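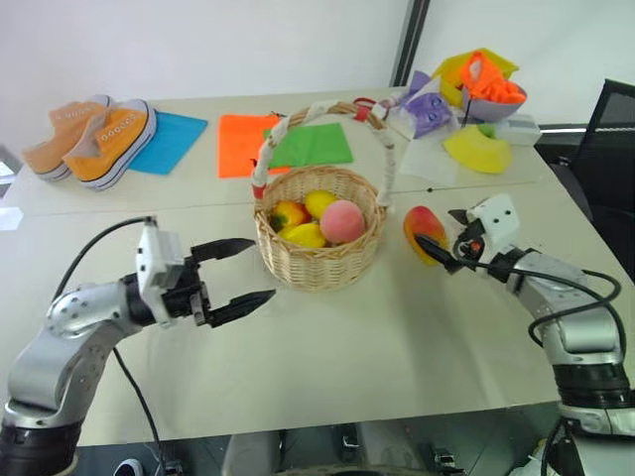
Harvest lunch moved to Wednesday

Quick one. The September harvest lunch is now on Wednesday, 12.30, main canteen, becuase the hall floor is being redone. Tickets already bought are still fine, no need to swap.

139 sold so far, 20 left. Ask Celina Czerwiński at the front desk. 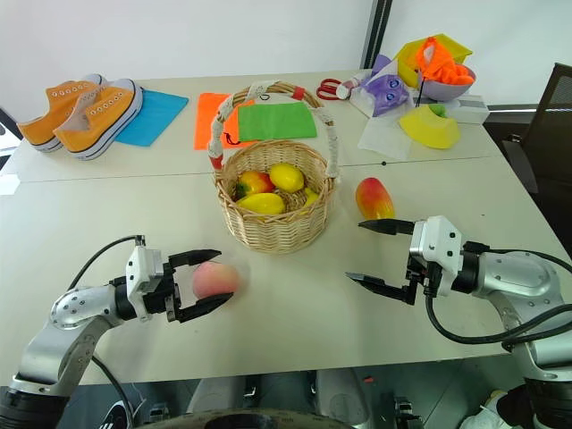

Social Club, Drovon Works

Raffle drawn at 2 by Chukwuemeka Etim. Money goes to the allotment fund, which stands at £894. Soup, bread, fruit, tea. Vegan option if you tell Yu-ting Tseng by the day before.

Bring your own mug please, we ran short last year. Anyone who can help with washing up, see Nermin Gündoğdu. Late shift lunches wil be kept warm.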